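Wooden dish rack, is it worth it over plastic coated wire?

gunis_kitchen
December 24, 2019
Moved into a smaller place this month and there is no dishwasher. My wire rack has rust coming through the coating and leaves brown spots on the counter. Looking at a plain wooden one with pegs. Anybody living with one day to day? I wash for two people, mostly bowls and small plates.

tubs327
Had one for six years. The wood went gray on the bottom where it sat in the drip tray, otherwise fine. Wipe it down once a week and stand it on end overnight.

Prorkier
I would not buy another. Mine got black spots between the pegs the first winter. I paid 35 dollars and it lasted 14 months. Wire was 12 and lasted longer.

tubs327
Did you oil it?

Prorkier
Twice. The instructions said every 100 washes, and I am not keeping a log for a dish rack.

plareo
Oil is part of the problem if you use cooking oil. It goes sticky and holds dirt. Use mineral oil from the drugstore, wipe it on thin, leave it overnight, wipe off what's left. I do mine in December and again in summer.

gunis_kitchen
OK, so mineral oil. What about bowls? The pegs look made for plates. My bowls are wide and I don't want them sliding.

sinkside2000
Depends on peg spacing. Deep bowls are a pain on any peg rack. Shallow ones lean fine if the rim fits between two pegs. Put the bowl against the rack in the store before you pay.

plareo
Mine has a row of round pegs that all lean the same way. I have it out on the table now with one of the blue bowls I use for cereal. The bowl is shallow with a low wall, so take that into account if yours are deeper.

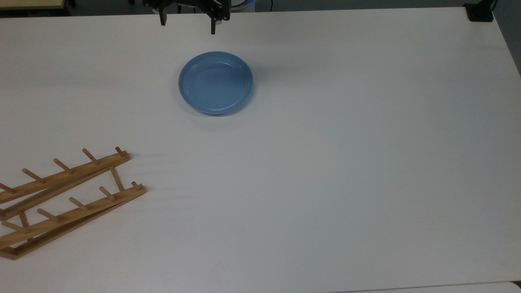 Prorkier
Slanted pegs are better than straight ones, I'll give you that. Mine were straight and everything tipped forward. I still say the joints are where the water gets in, and no amount of oil fixes that.

tubs327
Joints dry out if you move the rack off the wet spot. Most people leave it in the same place for a year.

gunis_kitchen
My bowls are about the same as cereal bowls, maybe a bit deeper. I'll take one to the store with me and try it. If the pegs are too close I'll get wire again and put a towel under it.

sinkside2000
Get a tray instead of the towel. A towel stays damp and smells after two days.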